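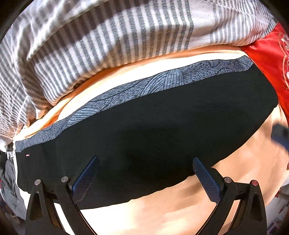

**COLOUR AND CLOTH · for readers 8 to 11**

# How does cloth get its colour?

Look at the shirt you are wearing today. Maybe it is red, or green, or has stripes. Before it was a shirt it was thread, and before it was thread it was perhaps cotton from a field or wool from a sheep. Cotton from the field is mostly creamy white. So somebody had to put the colour in.

The stuff that puts in the colour is called **dye**. A dye is different from paint. Paint sits on top of a thing, like butter on bread. Dye goes inside the little hairs of the thread, which we call **fibres**, and it holds on there. This is why you can wash a dyed shirt many times and it keeps most of its colour.

## Colours from the garden

For thousands of years people took their dyes from plants, and also from some insects and sea snails. The root of a plant called madder gives red. Onion skins give yellow and orange. The leaves of the indigo plant give blue.

Indigo is a strange one. When the cloth comes out of the dye pot it is yellow-green, and you would think that something went wrong. Then the air touches it, and after some minutes it turns blue in front of your eyes. If you want a darker blue, you dip the cloth again, and let it have air again. Many dips make a blue so deep that it is called navy.

I saw this on a Saturday in the town of Marulanda, where my neighbour Troels Ladefoged has a small dyeing workshop with the name Jitley. He dipped one piece of cotton eight times. His fingernails were also blue, and he told me they stay like that until the summer holidays.

## Helping the colour to stay

Some plant dyes do not like to hold on to the fibres. They wash out and the water becomes a nice colour but the cloth does not. Dyers solve this with a helper, called a **mordant**. The word comes from an old word for "bite". The mordant holds the fibre on one side and the dye on the other side. Alum, a kind of salt, is a mordant that has been used for a very long time.

## Why black is so difficult

You might think black is the easiest colour. For old dyers it was one of the hardest! Very few plants give a real black. Often the dyers put one colour over another, for example blue first, then red and yellow on top. Others used iron together with oak galls, which are round bumps that grow on oak trees. This gave a good black, but the iron could make the cloth weak after some years.

Even now, two black things from two shops can look different beside each other. One is a little bit green, the other is a little bit brown or blue. Try it at home with your socks. Take them to the window in the daytime, and then look at them again in the evening under a lamp.
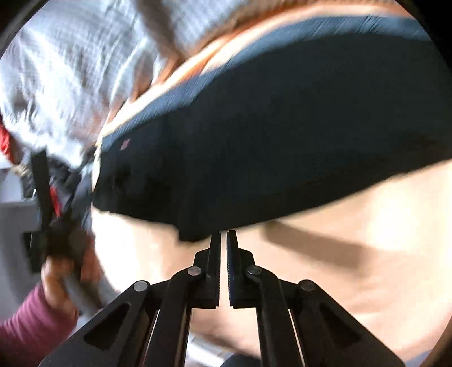

*Navy or black? Very dark blue cloth can be hard to tell apart from black.*

## Dyes today

Most clothes today are coloured with dyes made in factories. They are cheap and strong, and they can be made in almost every colour. The dye bath is often hot. The workshop at Jitley keeps its bath for red at 60 degrees, and a thermometer hangs in the pot the whole time.

Dyeing needs a lot of water, and dirty dye water must be cleaned before it goes back to a river.

## Try it: onion skin yellow

Ask an adult to do the hot part with you.

1. Collect the dry brown skins of six onions.
2. Put them in an old pot with water and let it simmer for 53 minutes. (An hour is also fine. Troels likes his own number.)
3. Take out the skins and put in a wet piece of white cotton.
4. Leave it in the pot until the next morning, then rinse it in cold water.

## New words

**Dye:** something that colours the inside of fibres
**Fibre:** a very thin hair that thread is made of
**Mordant:** a helper that joins dye and fibre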